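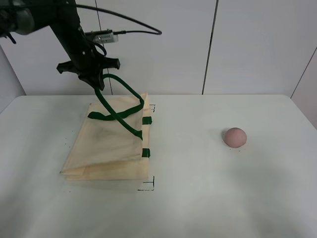

Chrysanthi Tsolakis wrote in to say that folding them flat is a waste of an evening, that hers live in one big wad inside another bag, and that the wad has never let her down.

I'd like to agree with her. I went into this month's storage item expecting to. Tote folding has always looked to me like a hobby that got promoted to a chore, and most of the advice comes from people selling a box to put the result in. Trellcombe has a divider set for it. Runero has a hanging rack. I own neither and plan to keep it that way.

But I had seven bags in the hall closet and could never find the one with handles long enough for my shoulder, so I gave it a try.

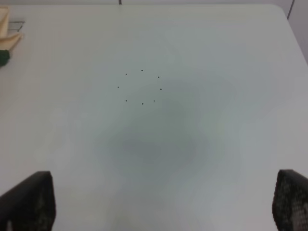

2 min read

You need a flat, clear surface. Every guide says so and I assumed it was padding, like being told to preheat the oven. I did my first few on the couch and they came out looking like laundry. A table does make a difference, I'll give them that much.

The handles are where the guides get vague. The Bretisano leaflet has you tuck both of them inside before the first fold, which gives you a tidy rectangle and a lump in the middle that won't stack. Tzavaras says leave both out. I tried it each way and ended up leaving one loop on top, where I can grab it, and letting the other go under with the cloth. The bag sits flatter, though pick it up by that one loop and you may undo your own work.

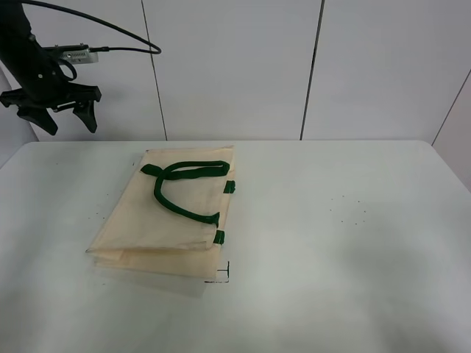
Folded tote, green handle left on top.

As for the promised savings in space, I'm not convinced. My stack takes up a bit less shelf than the pile did. The claim that it takes 90 seconds a bag is generous too. Mine took about 5 minutes each, including the refolding, and the thin ones crease wherever they please no matter how carefully you line up the edges.

What did improve is finding things. With the handles showing, I can tell the green ones from the rest without pulling everything onto the floor. Whether I'll still be folding by April is another question, and I wouldn't bet on it. Chrysanthi can keep her wad. If anyone has a method for the stiff kind with the flat bottom, send it in, because I've given up on mine and it's behind the vacuum cleaner.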